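Why I Stopped Holding My Breath About Radon

My neighbors think I've become a bore on the subject of radon, and they may be right. I bring it up at cookouts. I brought it up at a baby shower once, which I regret a little. But I grew up over a basement where my dad had his workshop, my mom did the ironing and I did seven years of homework, and in all that time the word never came up in our house. We worried about the lead paint on the porch. We worried about the neighbor's dog. Meanwhile there was a gas with no smell and no color that could have been coming up through the floor, and we had no idea if it was.

So I have an opinion, and it's a simple one. I think every home sale should come with a radon test, paid for by the seller, with the number written on the front page of the paperwork where you can't miss it. Right now the rules depend on where you live. In a lot of places the seller only has to tell you what they know, and you can see the problem there. If you never test, you never know, and you've got nothing to tell. We have set things up so that the careful homeowner has more to disclose than the careless one!

When we bought our place on Keogh Street the inspection report was 70 pages long. It had a whole page on the gutters (fair enough, they were terrible). It told me about a loose stair rail and a slow drain in the upstairs bath. On radon it had one line, saying the test was available for an extra fee, and we were so worn out and so broke by then that we skipped it. I did the test myself two winters later with a little kit from the hardware store, and the result came back high enough that I read it standing up in the kitchen, twice.

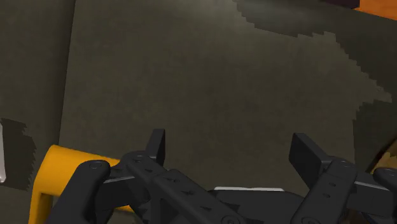 Karla Rosales wrote to me after I griped about all this in the neighborhood newsletter, and she took the other side. Her view is that sellers already pay for too much, that older folks on a fixed income are the ones who'd get squeezed, and that a short test done in the week before closing can be thrown off by somebody leaving the windows open anyway. She'd sooner see the money go to free kits at the library, so that people who aren't moving can find out too.

I've thought about that letter a lot, and she has me on the windows. A short test is a snapshot. Levels go up and down with the weather and the season, and ours read worse in November than it did in the spring. But a snapshot is still more than I had on closing day. And I'd take the free kits as well, gladly, I just don't think they get to the people I'm worried about. The folks who pick up a kit at the library are the folks who already know the word.

The fix isn't even that dramatic. For us it was a pipe, a fan and some sealing around the sump, and the bill came to $1,037. That's real money, and we felt it. It's also less than we spent on the fence, and I have never once heard anyone argue about whether a fence is worth it. The fan hums a bit. I can hear it from the den if the TV is off, and after a month or so I stopped noticing.

What bugs me is how shy we are about it. Radon is the leading cause of lung cancer among people who don't smoke, and we treat it like an awkward family topic – something for the back of a brochure. My friend Kieran Keane rented a basement apartment all through school and has never been told one thing about the air down there. Renters get left out of this talk almost completely, and I'd put them in the law too, same rule, same front page.

If you've got a lowest floor that you sleep or work in, go get a kit. Put it where the directions say, keep the windows shut, mail it in on time (I left my first one on the counter and had to buy another). And if your number comes back high, call a certified contractor and get 2 quotes, since ours were miles apart.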